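Two Arms and a Spoon

The shop on the ground floor of the old Buenaventura building smells of cutting oil and coffee. Members pay by the month and get a shelf, a key and a share of the bench. For 13 months one corner of it belonged to a pair of robot arms.

The arms came together in pieces. The joint housings were bought used from a Pernance parts lot. The motor controllers are Truvex boards, two of which burned out before the wiring was sorted. By June both arms could move without shaking, and the build went home to a living room, where the real job was waiting -- clearing up after a meal.

Cutlery was the hard part. A fork and a spoon are thin, they slide, and a gripper has to close almost at the tabletop to pick them up. The fingers were redrawn seven times. The version now in use can carry a spoon and a fork together, and a cup is next on the list.

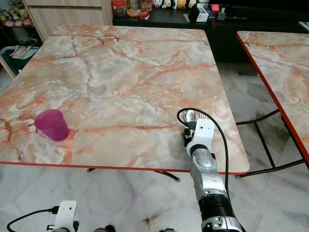
What does a build like this cost?

Some $4,000, most of it in motors. The shop dues are extra, and so are the parts that got thrown away.

The software took longer than the metal. Early test runs were done by hand control in the evening, after 7, when the shop was quiet. A stop switch was added after an arm swung into a shelf. It has been used often.

Plans for the fingers are posted on the Juvmont board, along with a parts list and a page of mistakes. The page of mistakes is the longest of the three.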